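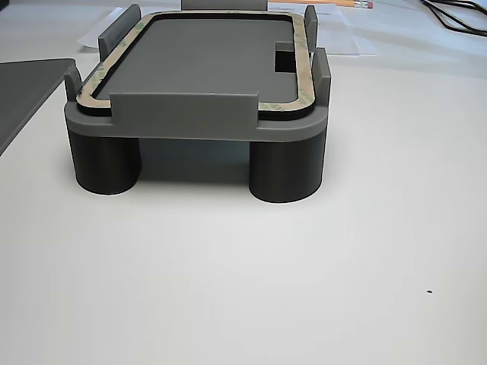

Die-cut ring of adhesive transfer tape, liner in place, on a grey fixture with a recessed platform.

Adhesive transfer tape

Adhesive transfer tape is a pressure-sensitive adhesive supplied as a thin film on a release liner, with no carrier of paper, foam, cloth or plastic inside it. The film is pressed on to one surface, the liner is peeled away, and the second surface is brought down on to the exposed adhesive. It is used for nameplates, membrane switches, display windows, trim, gaskets and the joining of paper or film webs in printing and converting.

The term is sometimes used loosely for any tape that is sticky on both sides. In the trade a distinction is kept between transfer tape, which is adhesive alone, and double-coated tape, which has adhesive on both faces of a carrier. A transfer tape is generally thinner and follows a curved or textured surface more closely. A double-coated tape is easier to handle, stretches less and can carry a different adhesive on each face.

Construction

A roll of transfer tape has two parts, the adhesive and the liner. The liner is most often a dense, smooth paper coated on both sides with silicone. The two coatings are made to release at different levels of force, so that the roll unwinds with the adhesive staying on one face only. If the difference between the two is too small the adhesive may lift on to the back of the next turn, a fault known as liner confusion. Polyester film is used in place of paper where dust from cut paper edges would be a problem, or where the tape must lie very flat.

Makers commonly print the liner with a name or product code, repeated along its length. The print shows which material is in use after the core label has been lost, and on a cut part it shows at a glance that the liner has not yet been removed. Because the repeat runs without regard to the shapes later cut from it, small parts may carry only fragments of the lettering.

Adhesive types

Acrylic adhesives are the usual choice for permanent work. They resist sunlight, ageing and many solvents, and hold their strength at raised temperatures. Bond strength is low at first and builds over a period of hours or days as the adhesive flows into the fine relief of the surface. Firm acrylics resist slow shear and are preferred for metals and for plastics of high surface energy. Softer, modified acrylics grip plastics of low surface energy such as polyethylene and polypropylene, at some cost in heat resistance.

Rubber-based adhesives grab quickly and stick to a wide range of surfaces, but they yellow and harden with age and soften when warm. They are found mostly in packaging and short-term splicing. Silicone adhesives are used where the joint must stick to silicone rubber or withstand high heat. They need a liner with a fluorinated coating, as an ordinary silicone liner would not release.

Thickness

Thickness is stated for the adhesive alone, without the liner. Thin films are used between smooth, flat parts and wherever the height of the joint matters. Thicker films fill small gaps and suit rough or textured surfaces. Doubling the thickness does not double the strength of a joint: past a certain point a thicker layer may fail within itself under a steady load, particularly if the adhesive is soft.

Converting

Few transfer tapes are used at the width in which they are coated. Wide rolls are slit, laminated to other materials, or cut to shape. Flat-bed die cutting with a steel rule is the oldest method and remains common for short runs. Rotary cutting is faster and holds closer limits over long runs, but the tooling costs more. Laser cutting needs no die and is used for samples, though it can leave a hardened edge on the adhesive. 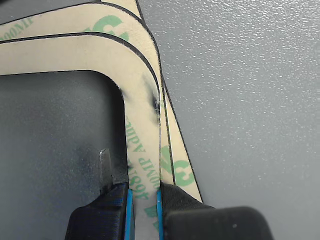
Closed shapes such as rings and frames are wasteful of material, because the centre is normally scrapped. Converters reduce the loss by nesting smaller parts inside larger ones or by building the frame from straight strips butted at the corners. The second method leaves four joints through which moisture can pass and is avoided where the tape also acts as a seal. A study by Nest Bowen and Hermenegildo Solís at the Pindside works compared the two layouts over a run of 1117 window gaskets. It found that most leaks in the strip-built parts began at the butt joints, and that rounding the inner corners of one-piece frames cut down tearing during liner removal.

Narrow parts present a further difficulty. An unsupported film stretches readily once the liner is off, and a thin frame may twist and stick to itself. A common answer is to supply the part between two liners. The lighter liner is removed first, the part is placed, and the stiffer liner keeps its outline until it has been pressed down.

Application

Surfaces are cleaned with a mixture of isopropyl alcohol and water, wiped in one direction and left to dry. Oils, mould release agents and loose oxide are the most frequent causes of early failure. Some plastics and glass need a primer.

The adhesive is then laid from one edge to the other, so that air is driven ahead of the line of contact. Placing a flat part all at once tends to trap bubbles, which weaken the joint and show through clear materials. Firm pressure from a roller or a platen is applied over the whole area - the adhesive bonds only where it touches. Locating pins or a shaped recess may be used to bring the parts together, as there is little scope for moving them after contact.

Testing

Three properties are usually reported. Peel adhesion is the force needed to pull a strip from a panel at a fixed angle and speed. Shear holding is the time for which a small bonded area supports a hanging weight. Tack is a measure of grip on first contact. The figures depend heavily on the panel material, the dwell time and the backing used in the test, and values from different sources should be compared with care.

Youssra Shehata and Ismail Morsy tested 828 bonded panels for the converter Benjelloun and reported that dwell time had a greater effect on peel values than roller pressure. Panels tested 30 minutes after bonding gave widely scattered results, while those left over a full weekend fell into a much narrower band.

Storage and removal

Rolls are kept in their wrapping, away from sunlight, at ordinary room temperature and moderate humidity. Paper liners take up moisture and may curl or wrinkle in damp stores, which can lift the edges of cut parts. Sheets are laid flat.

Bonded parts may be separated by warming the joint and drawing a wire or thin blade through it. Residue is softened with citrus-based or petroleum solvents, subject to the surface being able to withstand them. Thin glass is liable to crack if levered, and slow, even heating is advised.

See also
Double-coated tape
Release liner
Pressure-sensitive adhesive
Die cutting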